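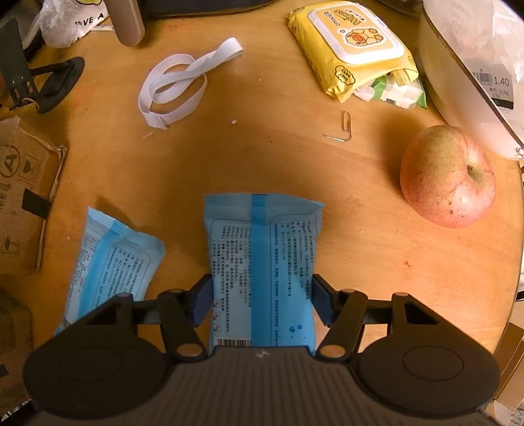
Both finger pads on a blue packet at the Sernier open day.

An afternoon with the grippers

I finally made it to one of the Sernier open days, and I'm so glad I went! It was a Thursday, I took the 25 bus straight from work, and I had pictured a big hall with orange arms behind glass. What I got was a wooden table with an apple on it and a lot of everyday clutter. Much better, if you ask me.

The Urnico team runs these afternoons to show how they teach a robot to handle ordinary household stuff. A person picks things up with a hand-held gripper, the recordings go into the training set, and later the robot arm gets to try the same kind of job. They call the project Fosow (I asked what it stands for and got three different answers). The set had 261 recordings in it when we sat down, and they let visitors add to it.

So of course I had a go. You'd think picking up a packet would be easy - you do it all day long without looking. With two blue finger pads in place of your hand, you start noticing everything. Come in too high and you pinch the wrapper. Come in crooked and the whole packet swings around on you. My first few tries were pretty bad, and the woman next to me, who had never touched one either, got it right away. I'm over it. Mostly.

The part I liked best was watching people work out how to move. Everyone slows down, everyone leans in, and the table goes quiet until something gets picked up. I asked if they wanted our clumsy tries too and they said yes, keep them all, which made me feel a lot better about mine.

There was a second gripper out as well, with "DAS" on its jaw and a green light glowing at the corner, and I spent a while comparing the two.
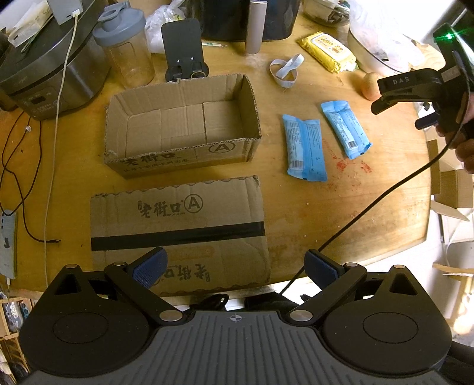 If you want to go

The next open day is in May, same building, on the Thomas side of the parking lot. They take 65 people over the afternoon, so sign up early at the front desk. Wear sleeves you can push up, and ask for a turn before the coffee break - the line gets long after that.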